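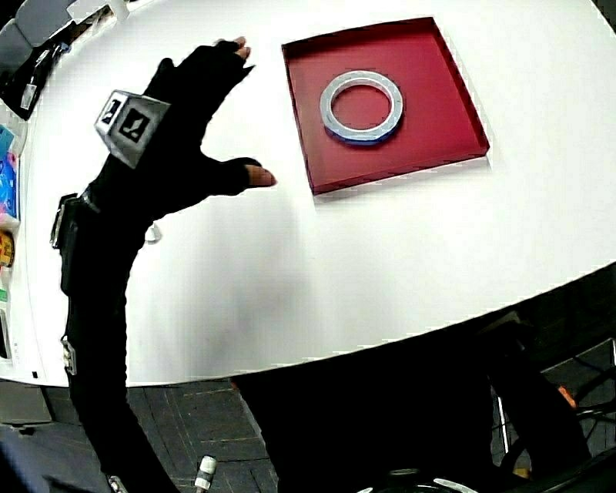
A ring in the red tray.

Last updated May 26, 2019
4 min read

I have kept a list of everything I own since November. It started when we moved from Brultstead to a place half the size and I had to tell the movers what was coming. I wrote down 1,692 things. The movers wanted to know how many boxes.

The list is a plain spreadsheet. One row per item, with the room, where I got it, and when I last used it. I tried a paid app called Sirnance for a while but it kept asking for a photo of every spoon, so I went back to rows.

The third column is the useful one. I had four tape measures and had used one of them. I had a Mikkelsen bread machine that I last used two apartments ago, and a box of cables for things I no longer have. Those went first. 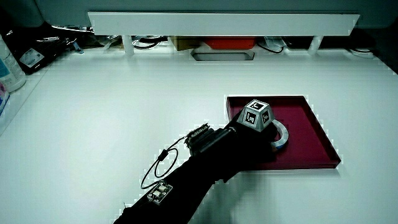

Hand on a curved handle, same tray.

Small stuff is harder. Big things get in the way and you deal with them. Key rings, spare knobs and single earrings just move from drawer to drawer. I now put them all in one shallow tray by the door and go through it when it fills up. Anything I can't name goes out.

Storage bins were a mistake. I bought 17 of the Skultex ones with the clip lids, and all they did was hide things from me for another winter. I gave most of them away - my sister's garage has them now. 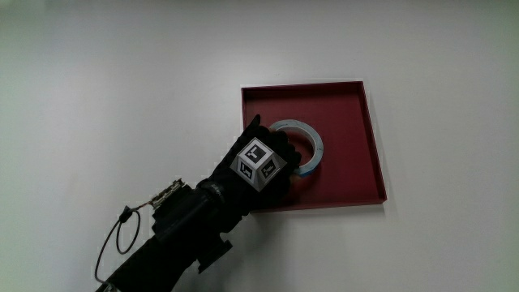
Red tray on a white tabletop.

The list is down to 868 rows as of this morning. I don't have a target. Books are still on there and I haven't touched them, and I don't plan to before fall. The kitchen is next, starting with the cupboard over the fridge.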